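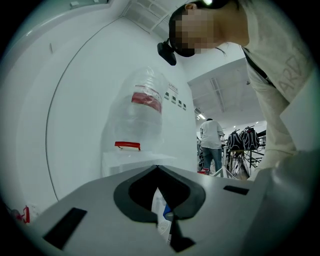
Timing fault in hand grippers blamed for water spill at Clendale robot lab

CLENDALE - Relix has pulled 437 recordings from its training library after a timing fault in its hand-held grippers led a test robot to let go of a full cup of water.

The cup fell on Saturday, August 3, 2019, during a weekend test run at the company's Haldane Street lab. Water reached a power strip on the floor and tripped a breaker, which shut down the robot and two workstations. No one was hurt. The robot, a two-armed machine the company calls Clarau, was back in service the following afternoon, but it has not been allowed to handle liquids.

Relix trains Clarau on recordings of people doing everyday jobs. The people doing the recording wear a camera on the head and work with a gripper in each hand, going through tasks such as filling a cup at a water dispenser. Each gripper has its own camera, and each keeps its own clock. Software lines up the recordings afterward.

According to a report the company gave its customers, that last step was where things went wrong. A firmware update sent to the grippers in January changed how the clocks restart after a battery swap. If only one gripper in a pair had its battery changed, its recording could end up as much as 2 seconds ahead of the other.

"Two seconds is a long time when one hand is holding the cup and the other one is on the tap," said Mortimer Zamora, who runs the lab. "The robot was learning that the cup could be released while the tap was still open. We taught it that."

The software that lines up the recordings was supposed to reject any pair with mismatched clocks. Zamora said the check looked only at the start time of each file, and the start times matched. The drift showed up later in the recording.

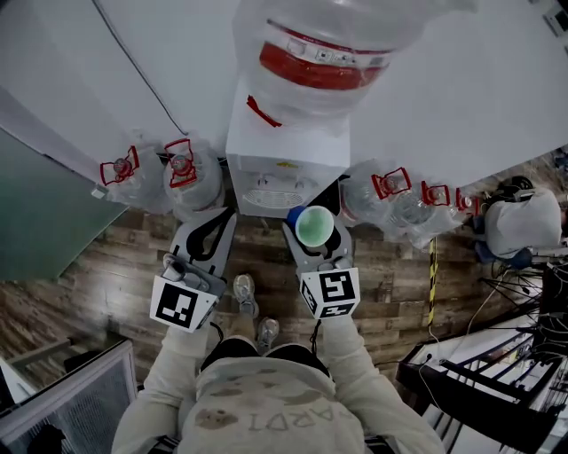
The water task was hit hardest. It calls for long sessions, with the same cup filled and set down many times over, and batteries were often changed partway through. Folding and sorting tasks are shorter and most were recorded on a single charge.

Relix went back through all 2413 recordings made since the update and compared the gripper video with the head camera video. The 437 that failed have been removed. The company said it will try to repair some of them by matching the moment the jaws close in each view, and will throw out the rest.

Archie Rennie, a safety engineer hired by Relix to review the accident, said bad data was only part of the problem. The robot had a force sensor in the wrist that should have told it the cup was not resting on anything, but the sensor reading was not being used to block a release. The power strip was also well inside the area where a spill could be expected.

"You have to assume the cup is going to get dropped sooner or later," Rennie said. "The strip should have been up on the wall."

His review makes several recommendations. Power strips and chargers are to be kept off the floor wherever water is in use, both in robot tests and in recording sessions. Cables running near a dispenser are to be covered or moved. Clarau is to check the wrist sensor before it opens its jaws on any container. A person with a stop button already stands by during tests, and that person will now be placed on the same side as the cup.

The operator on duty the day of the spill pressed the stop button after the cup had fallen. Rennie said the view from that position was blocked by the robot's own arm and did not fault the operator.

The lab went without water recordings for around 17 days while the grippers were updated. The new firmware stops both grippers when either one loses power, and a session cannot continue until the two clocks agree. People making recordings have also been told to change both batteries together, even if one still has a charge.

Zamora said two outside customers had received copies of the bad recordings and both were told within a day of the fault being found. One had already used them in training and is starting over. He would not name either company or say whether Relix is covering the cost.

Clarau's next test with water has not been scheduled. Until then it is working with cups of dry rice.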